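Saturday
By Huguette Perrin

Pikthorpe team puts two grippers through the same small job

A robotics group in Pikthorpe has finished the first round of a comparison between two grippers, using a simulated kitchen in place of a real one. The work was paid for by Vekell, which makes packing equipment and wants to know which design to build into a sorting cell planned for next year.

The two designs are known in the group as the Hajji, a two-finger gripper with parallel jaws, and the Kokov, which also has two fingers but lets the tips turn inwards as they close. Each was given 70 attempts at picking up one small cube from a mat and lifting it clear. The arm, the controller and the starting positions were kept the same throughout.

Svenja Imhof, who runs the tests, said the group chose simulation so that every attempt could be repeated exactly.

"If a pick fails on a real bench, you put the cube back by hand and it is never quite where it was," she said. "In the simulator I can load attempt 56 again and get attempt 56."

The arm is fixed to a black block near the back corner of a grey table, with a fridge and a wall socket behind it. The room was left over from an earlier project and the group saw no need to build another. A camera on the wrist looks out to one side of the fingers, and its view is used to correct the arm during the last part of the approach.

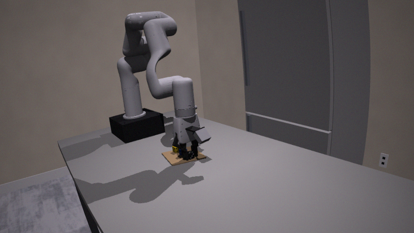

What the first round showed

The Hajji gripper completed 56 of its 70 picks. The Kokov did better when a cube stood apart from the others, but lost ground when the cubes were close together, as the turning tips tended to push the neighbouring cube. Its total has not been released, as Damian Leitner is still checking 4 attempts in which the log and the recorded video disagree.

Leitner looks after the controller. He said most of the failed picks, with either gripper, went wrong before the fingers closed. The arm came down slightly to one side, and one finger landed on top of the cube. Slowing the last part of the descent helped, but made each attempt longer, and Vekell has asked for a short cycle time.

Shadows were a second problem. The light in the simulated room throws a large dark shadow of the arm across the table, and the software that finds the cubes had trouble with the black one. The yellow cube was found most reliably. Pranab Gamage, who wrote that part of the software, has since trained it again with the light in several different places, and a second round will show how much difference this makes.

The cubes are marked with spots in the manner of dice. Gamage said the spots help the software to work out which way a cube is turned, so that the fingers can close on two flat sides. In the closest arrangement, yellow, blue and black sit in a short slanting row on a tan mat, and the gripper has to take one without moving the others.
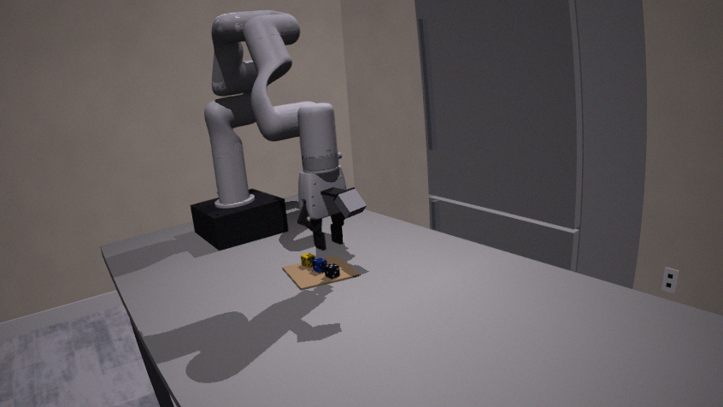
Will the results hold on a real arm?
The group does not know yet. Friction at the fingertips is the hardest thing to copy in simulation, and the figures are likely to drop when the same picks are tried on hardware. Tests on a real arm are due to start in April.

The second round will use the same two grippers with the wrist camera set at a steeper angle. Mathias Schnyder, who manages the project for Vekell, said the company would wait for both sets of results before placing an order. He would not say what either gripper costs.

Contact the newsdesk | Copyright Pikthorpe Technical News | Back to top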